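Bralton courts to be resurfaced in the new year

Work on the two tennis courts at Bralton Recreation Ground will begin in February, once the last of the funding has been signed off. The courts were last resurfaced before the pavilion was built, and the baseline at the Tisness Road end has been breaking up for several winters.

The contract has gone to Brarkia Surfacing, who will take up the old tarmac, relay the base and replace the net posts. The job is expected to take 6 weeks, though frost could hold up the painting of the lines. Both courts will be closed for the whole period. The footpath to the play area stays open. 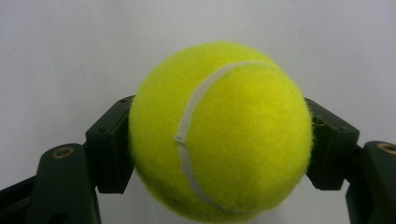

Members who answered the autumn survey were mostly in favour, but several asked why the work could not wait until the clocks change. One wrote that the winter doubles group has nowhere else to go and would rather put up with the cracks until Easter. The contractor's spring diary is already full, so the dates will stand.

Saha Leisure Centre has offered us its indoor court at the off-peak rate while ours are shut. Booking is through their front desk - please say you are from Bralton, and take your membership card. Tisness Tennis Club will also take our juniors for Saturday coaching if there are enough names.

We received 111 survey forms in all, and 80 of them asked for floodlights. These are not part of the present work, but ducting for the cables will be laid under the surround so that the new surface need not be dug up later.

December 2022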